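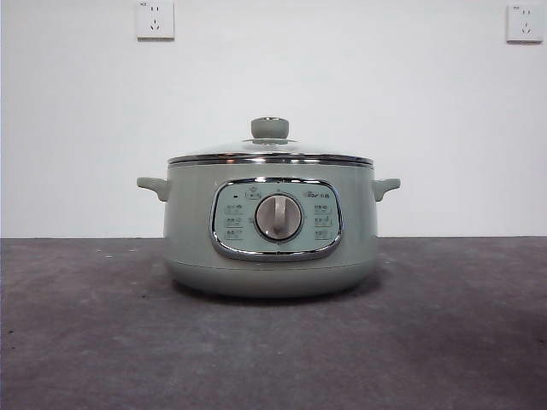

An electric cooking pot on the bench, dial forward, before the start of a trial block.

Rules for the bench: an interview with the test lead at Dirnside

July 2023

Dirnside runs acceptance testing for household manipulation robots. Customers send an arm, a controller and a policy, and the site reports how often the machine completes a fixed set of kitchen tasks under controlled conditions. The test lead wrote most of the site's bench procedure, now in its second edition, and agreed to discuss it on condition that the text stay on procedure and leave customer results out.

The procedure began with a disagreement over a number. Two teams had tested the same arm on the same lid-lifting task and reported success rates that could not be reconciled. "Both teams were careful," the test lead said. "One reset the object to a taped outline and the other reset it by eye. Neither had written that down. We had 192 trials and no way to say what they were trials of."

The first rule in the current edition therefore covers the start state. Every object has a reference face, and the record states which way that face points. For an appliance with a front panel, the panel is the reference face. The record also gives the position of the base on the table, whether the lid is seated, and the setting of any control that turns. "A knob is a degree of freedom," the test lead said. "If the task is to turn it, the starting angle belongs in the record. If the task is to lift the lid, it still belongs in the record. People argue with me about the second part."

Power is handled separately. Motion trials on appliances are run with the cord disconnected and the vessel empty. Trials with heat or liquid require a second form and a person at the stop button. The test lead does not regard the two as grades of the same test. "A full pot is a different object. The mass is different, the center of mass moves, and the consequence of a drop is different. You can't run it empty and multiply by something."

Glass lids take up two pages. Early drafts treated them as ordinary parts, and depth sensors returned values from whatever was behind the glass. The procedure now requires that the background be described along with the object, and that lighting stay unchanged within a block. A block is 20 trials. If a lamp is moved or a blind is opened, the block is closed at that point and a new one is started.

"Closed, not deleted," the test lead said. "The short block stays in the report with its reason. Deleting it is the worst habit in this field."

Interventions are the other point on which the procedure is strict. Any contact by a person between the start signal and the end signal counts as a failure, including contact made to protect the equipment. Clulel, which supplies the logging software, had proposed a third category for assisted successes. The site tried it in January and dropped it. According to the test lead, operators began to disagree on how much help was a little help, and the agreement between scorers fell.

Scoring is done from the recording by two people who did not run the trial. At the time of the interview the archive held 1763 scored trials. Where the scorers differ, the trial is marked as disputed and reported on its own line.

Asked which rule is broken most often, the test lead named cleaning. The table is supposed to be wiped between blocks, and small debris is supposed to be noted if it is left. "It rarely changes a result. A crumb under a base can, if the base is light. I would like the note to be made anyway."

The next edition will add a section on labels. Dollico and Sethi both ship policies that take spoken or typed commands, and a command such as "set it to porridge" assumes the machine can read the panel. Panels differ in language and in print size. The draft asks the tester to transcribe every label before the first trial and to mark any that cannot be read from the working distance of the sensor. Comments on the draft are open to customers and to other test sites, and should quote the clause number.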